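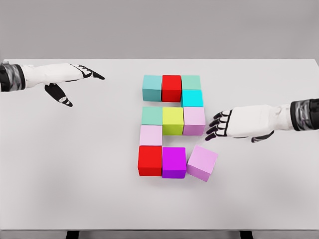
Section 6. Recording demonstrations by remote control

Read section 5 first if the headset and gloves aren't paired yet. Everything below assumes the Clinden sim is installed and the two-hand profile is loaded.

Applies to: Plosanero teleop console, simulated bench, two-hand profile. Last edit October 11, 2025, R. Herath.

6.1 Before you start

Close other programs. The sim drops frames when the browser is open and dropped frames end up in the recording.

1. Start the console. Wait for the green bar.
2. Load the scene "cubes_two". Eleven cubes, white table, both arms.
3. Set control rate to 60. Lower rates work but the fingers get jerky.
4. Gloves on, left one first. Flat hands for the count of 10 while it zeroes.
5. Check thumbs. Move each thumb alone and watch the screen. If the index moves too, redo step 4.

Note: Long sleeves get under the wrist strap. Roll them up.

CAUTION: Do not press Engage with your hands in your lap. The sim arms go to wherever your hands are, right through the table, and the whole scene has to be reloaded. Hands up, in front of you, elbows off the armrests, then Engage.

6.2 The cube task

The goal is a block figure "2", five rows. Three cubes across, one on the right, three across, one on the left, three across. Color order doesn't matter for this set. Spacing does – small gaps are OK, overlaps are not.

Left hand takes anything on the left half, right hand the rest. Don't cross arms. The policy learns whatever you do, incl. bad habits, and crossed arms is the one we keep having to clean out.

1. Press Record (foot pedal, left side). Beep.
2. Hold still a moment. Trimming needs a clean start.
3. Move one hand above the cube. Fingers together, pointing down.
4. Lower until the fingertips are past the top face. Close slowly. Glove resistance is only a hint, trust the screen.
5. Lift straight up. Higher than one cube, so you clear the neighbors.
6. Carry over, lower, open. Open all the fingers before you pull away, or the last one drags the cube with it.
7. Repeat till the figure is done. Both hands may work at the same time if you're confortable with it. If not, alternate.

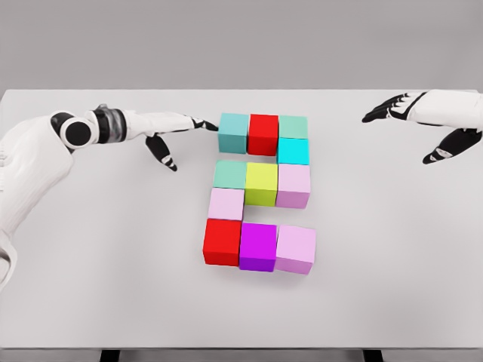
8. Back both hands off the figure. Keep them over the table, not behind you.
9. Press Record again. Two beeps.
10. Type the result: good, fixable or toss. Be strict.

Note: A cube set down at an angle is "fixable" if its neighbors didn't move. Straighten it with one fingertip and keep recording, those corrections are useful. Don't use the palm.

Note: Knocked one off the table? Stop, toss, reload. No reaching for it.

6.3 Small corrections

If a cube sits out of line by less than half its width, push it. More than that, pick it up again. Pushing long distances teaches the arm to sweep and then it sweeps everything.

Corner cubes – go in from the outside. The finger model is wider than your real fingers and will catch the next cube over if you come in from the middle.

Both hands on close neighbors: let one finish and leave before the other one comes down. The collision check is slow to react and the hands can lock together. If they do lock, press Release (right pedal), spread your fingers wide, Engage again. Recording is lost, sorry.

6.4 How many, how long

Six good runs per sitting, then a break. People get sloppy after that and it shows up in the data as wobble. Take the gloves off for the break, don't just rest your hands on the desk with Engage on.

Vary it between runs. Start from a different cube, swap which hand goes first. Use Shuffle under the Scene menu. Don't vary your speed on purpose.

6.5 Saving

1. Open the Runs tab.
2. Delete everything marked toss. It asks twice.
3. Trim: drag the start marker to just before the first move.
4. Export to the Skiltmont folder. Not the desktop!! Files left on the desktop were wiped in May.
5. Wait for "verified" next to each run before you shut the console.

Name files with your initials and run number. No spaces, the importer chokes on them.
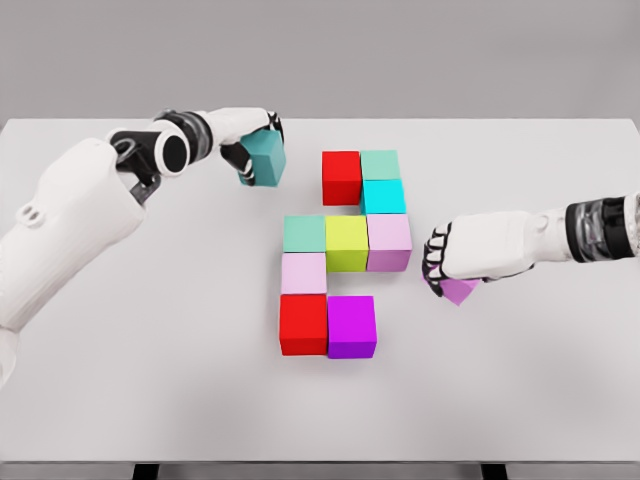

Can I pause in the middle of a run and finish it later?
Only for a few seconds, hands still, Engage on. For anything longer stop the run, mark it toss and start over. The console will let you splice two halves together but the arm positions never match at the join and training picks up the jump.

6.6 If something goes wrong

Arm lags behind your hand: control rate fell back to default. Set it again, step 3 in 6.1.

Fingers won't open: glove lost its zero. Release, flat hands, count of 10, Engage.

Cube shakes while held: you're squeezing too hard. Ease off untill it stops.

No beep on Record: pedal cable, usually. Use the R key for now and tell Rafsan Herath.

Playback of a saved run is in section 7.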